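Black fabric backdrop with cut-out letters: creases, clips and letters that won't sit level
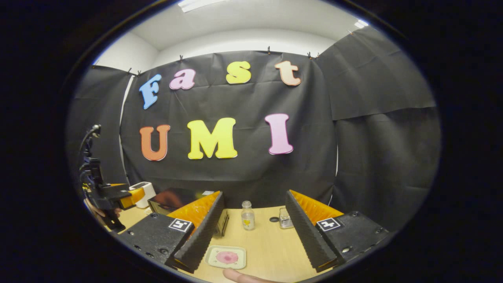

Letters up, six clips along the top edge, creases still in the cloth.

Posted by Guoqing Deng in Display and Signage
Tags: backdrop, fabric, lettering, creases, clips

I have put up a black fabric backdrop against the back wall of our room, behind a light wooden table, with large coloured cut-out letters on it in two rows. The top row reads "Fast" and the second reads "UMI". More black curtain panels hang to the right and there is another dark panel on the left. The letters each have a thin pale outline and I am happy with the colours.

There are three things I would like to put right before we use the room in November.

First, the creases. The backdrop came folded in a bag from Vestik and was hung the same afternoon. I was told the folds would drop out under their own weight. They have softened, but they run down the cloth and they show under the ceiling lights, which are bright and sit close to the top of the fabric. The label inside the hem says polyester and gives no ironing symbol that I can make out.

Second, the clips. I used six small black ones along the upper border. The supplier's leaflet says nothing about spacing. Should there be more, or larger ones, or should I give up on clips and sew a sleeve for a rod?

Third, the letters. They are card, fixed with double-sided pads. I set the top row out by eye and I am not confident that the four letters share a baseline. One of the pads has already let go once and I had to press the letter back on. The pads are the ordinary foam kind sold for posters.

The drop from the clips to the bottom hem is 1900 mm. The cloth is matt on the face and slightly shiny on the back, if that helps identify it. I would prefer not to take everything down twice, so the order of work matters to me as well. I have a domestic iron, a hand steamer borrowed from home, a two-metre steel rule and a spirit level.

Mirko Caputo
Accepted reply

Take the letters off first. Everything else depends on the cloth hanging properly, and you can't steam behind card without cockling it.

Creases. With polyester the temperature is the limit. Folds set in the bag are partly heat-set if the bag was stored somewhere warm, and hanging weight alone will soften them without removing them. Use the hand steamer on the hanging cloth, from the back if you can get behind it. If you can't, take it down and do it over a clothes rail. Start at the top and move downwards in vertical strips a little wider than the steamer head, overlapping each one. Keep the head clear of the cloth on the first pass. On the second pass, hold the hem taut with the other hand and let the head just touch. Leave it hanging overnight before you judge the result. Synthetic cloth looks flat while it is warm and some of the fold comes back as it cools.

Don't use the iron on the face. On matt polyester it leaves a polished patch that catches overhead light, and the patch is permanent. If one crease refuses to go, press it from the back through a damp cotton tea towel with the iron on its lowest setting, and test on the hem beforehand.

Steamers spit. Run it into a bucket until the flow is steady. Water marks on black cloth normally dry out, but hard water leaves a pale ring, so use deionised water if your supply is hard.

Clips. Small clips at intervals make each point carry a share of the weight, and the cloth sags between them. The sag in the top edge then turns into shallow diagonal folds lower down. You may be blaming the bag for some creases that come from the clips. There are two cures.

The quick one is to put a stiff strip along the top. A length of flat aluminium or a thin batten goes behind the upper border, the cloth folds over it, and the clips grip cloth and strip together. The load is then spread along the full width and your six may well be enough. If you can still see the edge dip between any two, add one there.

The better one is the sleeve. Fold the top over by enough to take the rod with some slack, pin, and sew two rows of stitching, the second close to the raw edge. Don't make it tight – a rod that has to be forced through will pucker the whole top edge. You lose a little drop, so check the bottom of the cloth still finishes where you want it.

In either case add weight at the bottom. Curtain chain threaded through the hem is the usual answer. Hem clips will do, but they pull at points in the same way as the top ones.

Letters. Foam pads are made for flat hard surfaces. On woven cloth they grip the tops of the fibres only, and they let go when the cloth moves. Use hook tape, the rough half only, on the back of each letter if the cloth has enough nap to hold it. Try an offcut or the inside of the hem. If it won't grip, use small safety pins through a cloth tab glued to the back of the letter. The pin stays hidden and the letter can be moved without leaving residue.

To set out the baselines, stretch a white cotton thread across the cloth between two pins, one at each side, and measure up from the floor at both ends with the steel rule. Check it with the level. If your floor is out, trust the level, unless the table is close beneath the letters, in which case make the thread parallel to the table edge. The eye compares the letters with the nearest long straight line.

Note that rounded letters should drop slightly below the thread. A lowercase "a" or "s" set exactly on the line looks too high next to an "F". The same goes for the bottom of the "U". A few millimetres is enough at that size.

Space the letters by the area of black between them and ignore equal gaps. "F" followed by "a" needs to be closer than it measures, as the arm of the "F" leaves a hole underneath. "M" and "I" both have straight sides and need more room than the other pairs.

Order of work: letters off, cloth down, sleeve or strip, cloth up, weight in the hem, steam, leave overnight, thread, letters on.

Ren
Reply

Just use a spray bottle and pull it tight. Worked on mine. Mine was cotton though.

Urneo_workshop
Reply

Agree with most of the long reply. Two additions.

On flame retardancy: if the room is open to the public, check whether the cloth was treated and what the treatment allows. Some topical treatments are water-soluble and steaming or washing will mark them or take them out. The supplier should be able to tell you from the order number. We had a roll at the Stutisville hall, product code 2993, that went white and powdery wherever it was steamed. It brushed off, but the treatment had to be done again.

On lighting: the creases show because the fittings are close to the wall and the light travels down the face of the cloth at a shallow angle. If the fittings can be switched separately, try it with the nearest one off before you spend a day on the fabric. Bringing the cloth further from the wall does not help and makes the angle worse if it moves towards the lamp.

I would not use hook tape on cheap polyester. It pulls threads and leaves a fuzzy rectangle wherever a letter has been moved. Pins and tabs are slower but clean.

Guoqing Deng
Comment on accepted reply

Thank you. Hook tape did not grip on the inside of the hem, so it will be tabs and pins. The supplier is looking up the treatment and I will hold off steaming until I hear. I have a batten of the right length and will try that before sewing anything. Should the batten be painted black, or does the fold of cloth cover it?

Mirko Caputo
Comment

The fold covers the front. Paint the ends.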